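Handheld gripper kit for recording cloth folding: is the Sawatzky pair worth it, or go with Prondivex?

Posted in Robotics and Automation Help, Jun 16, 2023

Saranya Murthy

I need to choose a pair of handheld grippers for a small project and would like to hear from people who have used them. The work is all soft goods: trousers, tops, bedding, tea towels. We record a person folding with one gripper in each hand, then use the recordings to train a two-arm setup we have on loan until October.

The two I have narrowed it down to are the Sawatzky pair and the Prondivex starter kit. The Sawatzky is dearer by 200 pounds but comes with spare finger pads. The Prondivex has a longer warranty and a carry case I don't need. Both say they are suitable for "deformable items", which could mean anything.

My questions are mainly about grip on thin cloth, whether the cable gets in the way, and how tiring they are to hold. I can't try either before buying. Budget is fixed and I have to put the order in through Fedstead, who stock both.

Tadhg Gilmartin

I have used the Sawatzky for most of a year and had the Prondivex for a fortnight before sending it back, so bear that in mind. 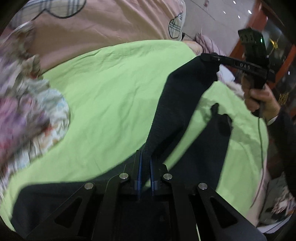

Grip on thin cloth depends more on the pads than on the motor or the trigger. Flat, narrow pads will take hold of a single layer if you come in from the side and lift a fold first. With a black garment on a green bed cover, one gripper can pinch the cloth up into a peak while the other comes in low with its fingers nearly parallel and only a narrow gap between the blue pads. Coming straight down with the fingers wide open, I usually picked up the sheet as well. On the Prondivex I had to press quite hard to get hold of anything thinner than a tea towel, and it left marks on satin.

Cable: it leaves from the base of the handle and it will drag over whatever you are folding. I run mine up the sleeve and over the shoulder with a bit of tape at the elbow. Leave enough slack to turn your wrist fully. If you tape it tight you will pull the plug out on the first big fold.

Weight is fine for 40 minutes or so, then my thumb gets sore. I stop there and do the labelling.

Two more things before you order. Pads wear out. Mine went shiny after 1,000 folds and started to slip on polyester, so the spares are worth having. And check the lighting where you work, as dark clothes lose all their creases in a dim room and you get recordings that are no use for training. A plain cover in a bright colour under them helps a lot. Patterned bedding is harder.

If it was my money I would get the Sawatzky again, but ask Fedstead for the price of the pads on their own first. They quoted me 17 pounds a set.

hanico_user

Have you looked at Hanico? They rent by the month. Don't know what they are like on clothes, we only did boxes.

Saranya Murthy

Thanks Tadhg, very useful. The marks on satin rule out the Prondivex for me, as a good part of our bedding is that sort of thing. Do you know if the pads are glued or screwed on?

Tadhg Gilmartin

On mine they are stuck on. Warm them with a hairdryer and they peel off in one piece. Clean the metal with alcohol before you put the new ones on and leave it overnight.

Saranya Murthy

Will do. I've asked Fedstead for a price on two extra sets and for the return terms in writing. Hanico would cost more than buying over the months we need, so I've left that one.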